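Strand cell upkeep - minutes of the May meeting

Present: Ingvild Amundsen (chair), Lovisa Ljungberg (minutes), two from the Sirside bench, one from Prakedus by phone until item 4
Started 9:10 a.m.

1. Previous minutes
Accepted with one change. The spare finger set was ordered by Menden, not by Sirside.

2. Run log
The cell has logged 2,433 pick cycles since the last finger change. Of these, 663 were on the striped cloths and the rest on plain ones. Ingvild asked for missed picks to be logged by cloth type from now on. The log has only a total at present, so nobody could say if the stripes matter. Lovisa will add a column.

3. Gripper fingers
The fingers on the wrist-camera gripper have scuffs on the faces. Sirside thinks they are good for another period and the chair agreed. They are to be wiped down at the start of each shift and looked at for cracks at the base.
The flat tab on the left finger sits at an angle, with its lower edge standing out a little from the finger. It was discussed whether it should be pressed flat or taken off. Agreed to leave it until the spare set is in, then compare the two. If the edge starts to catch the cloth, stop and tell Sirside.
Lint to be brushed out of the gap between the fingers after every 24 cycles on terry cloth. Prakedus asked for compressed air instead. Declined - it blows the lint into the joints.

4. Screws and cables
Bracket screws are to be checked with the hand driver only. Two were found loose on the last check and were tightened. No thread lock on the white plastic parts.
The thin black cable by the textured cylinder needs slack at both ends of travel. Lovisa will move the arm through its full range with the power off and watch the connector. If it pulls, the cable gets rerouted before the next run.
The light blue pad is to be wiped with a damp cloth, no solvent. Prakedus will send the part number for a replacement pad.
Prakedus left the call.

5. Table cover
The blue cover has fold lines in it. Sirside reported that the cloth finder sometimes picks up a crease as an edge. The cover will be ironed and put back with the long crease, if any is left, away from the pick area. A second cover was proposed and put off on cost.

6. Cameras
The wrist camera is to be cleaned weekly, lens only. The fixed camera stays in its present mounting. Its bracket was marked with a paint pen so that any shift can be seen, and the mark goes on the shift checklist.

7. Actions
Lovisa - log column, cable check, checklist update
Ingvild - chase Menden for the spare fingers
Sirside - iron and refit the cover
Prakedus - pad part number

Closed 10:25 a.m.

Attached: the cell with a striped cloth, two views from the wrist and one from the fixed camera.

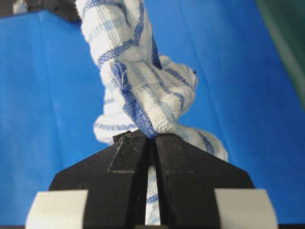
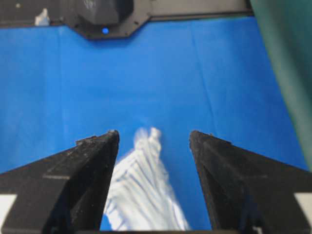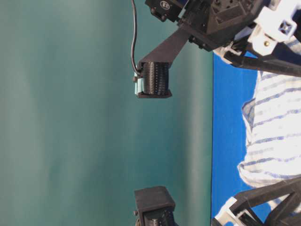

Menden, May

Added after the meeting: the spare fingers have shipped and should reach Strand before the next check. Ingvild asks that the old set be bagged and labeled when it comes off, with the cycle count written on the bag. Corrections to these minutes go to Lovisa Ljungberg.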